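5.3 Fitting a replacement battery

This section applies to all Trolier vans and estate cars supplied through Wistton with the standard lead-acid starter battery. If your vehicle has the stop-start system, the battery must be registered with the control unit after fitting. Go to section 5.4 instead.

Before you begin

You will need a 10 mm spanner, a 13 mm socket with a long extension, a wire brush, petroleum jelly and a pair of gloves. Check that the new battery has the same terminal layout as the old one. The capacity is printed on the label and must be 78 Ah. A smaller battery will fit the tray but should not be used.

Write down the radio code if your vehicle has one. It is on the card inside the handbook wallet. Dealers can look up a lost code but will ask to see the registration document.

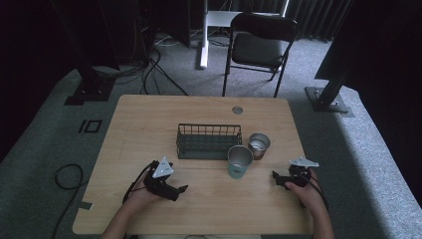
Two metal cups and a wire basket on the desk.

CAUTION: Batteries give off explosive gas. Do not smoke or use a naked flame nearby. Take off rings and metal watch straps.

Removing the old battery

1. Park on level ground, apply the handbrake and switch off the ignition. Remove the key and keep it outside the vehicle, as the doors may lock when power is lost.

2. Wait 5 minutes for the control units to shut down.

3. Open the bonnet and unclip the plastic cover over the battery. On vans the cover has an extra clip at the rear, under the scuttle panel.

4. Loosen the nut on the negative terminal (black, marked –) and lift the clamp off. Tuck the cable to one side so that it cannot spring back.

5. Loosen and remove the positive clamp (red, marked +) in the same way.

6. Undo the bolt at the foot of the battery and take out the retaining plate.

7. Lift the battery straight up by its handle. It is heavy, so ask for help if you need it. Keep it upright. 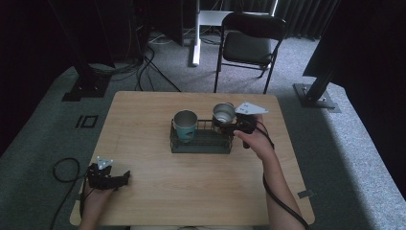
Look over the tray before going further. White or green powder can be washed off with warm water and a little bicarbonate of soda. Dry the tray fully. If the metal is pitted or the bolt thread is damaged, have the tray replaced.

Fitting the new battery

8. Clean the inside of both cable clamps with the wire brush.

9. Lower the battery into the tray with the terminals towards the engine. Refit the retaining plate and tighten the bolt. You should not be able to rock the battery by hand.

10. Connect the positive clamp first, then the negative. Tighten both nuts firmly but do not force them.

11. Smear a thin layer of petroleum jelly over the terminals and refit the cover.

Note: Never hammer a clamp on to its post. Open the jaws slightly with a flat screwdriver if it is tight.

After fitting

Start the engine and let it idle for 2 minutes. The steering and stability lamps may stay on at first. Turn the steering wheel fully left, then fully right, and drive a short distance in a straight line. If either lamp is still lit, contact your dealer.

Reset the clock, enter the radio code, and close each electric window fully, holding the switch up until you hear a click.

Take the old battery to your dealer or a council recycling site. Do not put it in household waste.

Check the terminal nuts again after 1,000 miles.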